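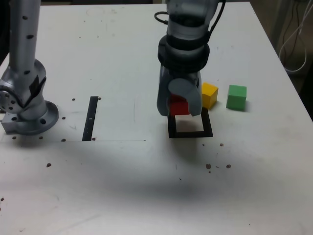

Matte white desktop, marks that won't wash off
Forum > Surfaces and Finishes

drywall_ed
Matte white top, painted two years ago with Vidora satin-matte, 2 coats. It has scuffs, gray smudges and small brown specks. Dish soap takes off maybe half of the smudges. The specks don't move. Do I sand and recoat or keep scrubbing?

kestrel26
Separate the marks first. Gray smudges on matte white are usually metal transfer or rubber. Melamine sponge, damp, light pressure. Brown specks are either something spilled or tannin coming up through the paint, and those need different treatment.

drywall_ed
Substrate is birch ply. No primer, I used the self-priming version.

kestrel26
Then I'd bet on tannin. Self-priming paint doesn't block it.

plinth
Disagree. Birch is low in tannin. Bleed normally shows as a yellow haze or rings around knots – scattered specks sound like coffee or rust. Put a drop of oxalic acid solution on one, wait ten minutes, rinse. If it fades, suspect iron.

kestrel26
Oxalic lightens tannin stains too, so that test settles nothing.

plinth
It lightens iron-tannin stains. Plain extractive bleed under a cured film won't respond, the acid can't get to it. Fair point that a fade doesn't tell you where the iron came from.

moss_1610
Careful with the melamine sponge. It's an abrasive and it burnishes matte paint. I did a Portela shelf that way and now there's a shiny patch you can see from the door.

drywall_ed
Tried the sponge in a back corner. Smudges gone, slight sheen. Acid on order. If I do recoat, what grit?

plinth
220 to key it, shellac primer, then topcoat. Don't go to 500, the primer needs some tooth.

moss_1610
Waterborne poly over the top if you use it every day. Onach makes a dead flat one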